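Knob Turning in Simulation: Frequently Asked Questions
Sudero project – Method and results

These answers cover the simulated knob benchmark and the policy trained on it. They assume you have read the setup notes. Questions that come up more than twice get added here. Maintained by Maite Vidal and Narayanan Menon.

What is the task?

The arm is given a knob index and a target angle. It has to reach the knob, close the two fingers on it, rotate to the target and let go without disturbing the neighbors. The box carries sixteen knobs in a four-by-four grid. An episode ends at release or at the step limit, whichever comes first. 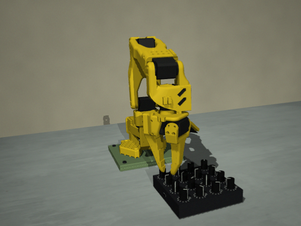

SCENE AND RENDERING

Why is the table so bare?

Clutter is a separate condition and is off in the base set. We wanted failures in the base set to come from contact and alignment. The Koppel variant adds distractor objects and has its own results table.

Does the policy see the indicator lines on the knobs?

Only through the cameras. Joint angles of the knobs are used for scoring and are never passed to the policy. On the far rows the lines are hard to resolve at our input size, and angle error is larger there.

Are shadows randomized?

Yes. Light direction and intensity are drawn once per episode. With fixed lighting the policy learned to use the arm's shadow as a height cue, and it degraded badly when the light moved. Shadows stay on in both training and evaluation.

TRAINING DATA

How many demonstrations are there?

We recorded 2000 and kept 1668 after filtering. A demonstration is dropped if a neighboring knob moves past tolerance or if the fingers pass through the box, a solver problem we have reduced but not removed.

Can I train on fewer?

You can. Below about 200 the policy reaches the right knob but often closes too high and slips during rotation.

Which camera views are used?

Two: a close view of the gripper and box, and a wide view of most of the table. Dropping the wide view hurts mainly the approach phase.

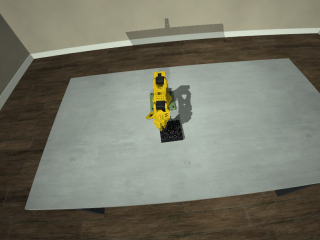

Wide view, with the gripper at the control box.

EVALUATION

Is one seed enough?

No. Report the mean and the spread over all evaluation seeds. The seed list ships with the Hestberg configuration files – please do not pick from it.

Why do my scores differ slightly from yours?

Check the contact solver version first. The April release changed the default friction on the fingertips, and older checkpoints were trained with the previous value.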